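Desk corner refresh: small things on a plain top

The desk corner in the Teleck reading room has a new look this August. The walls are papered in a big floral print on dark teal, and the top has been left pale so that small things are easy to find. The paper is the Geltar pattern that members picked from the spring list, with 187 votes.

The plush toys stay. They were the first thing younger visitors asked about when the old desk went out.

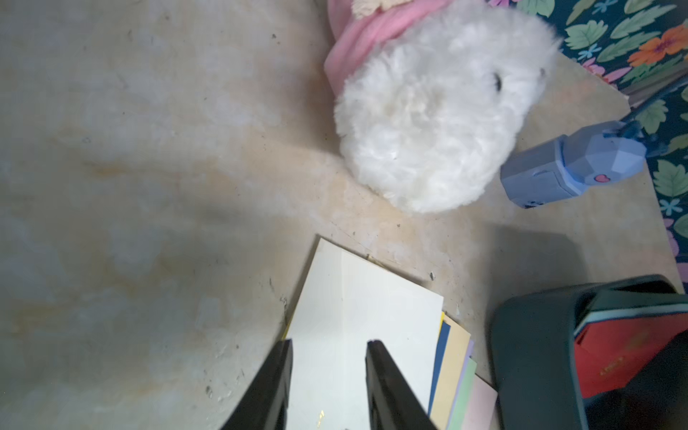

We kept storage simple. Anything used daily gets a spot on the desk, and everything else goes to the Postia shelves by the door, which hold up to 968 items. Please return borrowed keychains and charms to the desk after use.

The bunny has its regular place at the back, next to a charm and a small blue item.

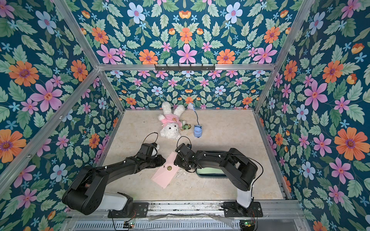 White bunny in a pink shirt, near the back wall.

Coins and cards are sorted on the desk in the morning and put away by 11. If you find a loose coin, leave it on a sheet of card so it doesn't roll under the shelves. 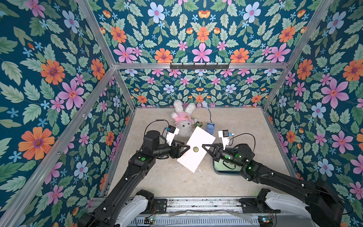

Can I bring in a plush toy for the desk?
Small ones are welcome if they are clean and have no batteries. Leave them at the front counter with a note.

Books come next. The Wu collection is being relabeled, and 869 titles are done so far. Stacks go in the middle of the desk while they wait for labels, so please don't reshelve them yourself.
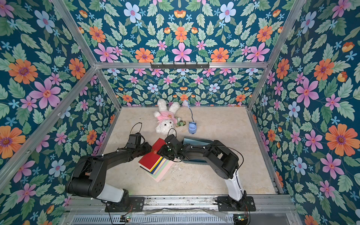

Books stacked in the middle, with the hook rack on the crossbar behind.

The hooks are for light items such as tote bags and key rings. Coats go on the stand in the hall.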